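Features > People > Small business

Search this site Enter keyword Go

Tsion Derese sells loose tea by mail from a unit in Hemholm. She opened Kevo in November with 22 blends and a loan from her uncle, Henok Degefa.

"I had 3000 dollars and no customers," she says. "I packed every order myself, at night."

The first blend to sell out was a plain black tea with cardamom, the one her family drinks at home. She had expected the fruit ones to do better.

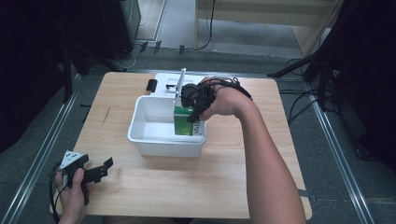 What does she tell people who want to start out the same way?

"Buy small amounts. I bought too much hibiscus and I'm still drinking it."

Degefa does the books two mornings a week. He thinks the prices are too low, and says so. "She gives away the postage," he says. "I would stop that tomorrow."

Derese has no plans to. Most of her buyers live far from a tea shop, and she says they come back when the total stays simple.
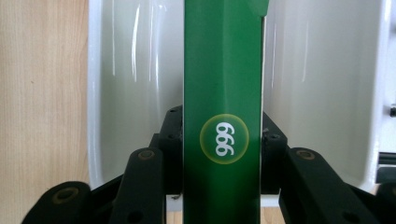 She did raise the price of the larger bags on 6th February, after her supplier, Negussie, put up its own. Two customers wrote to complain. Both have ordered again.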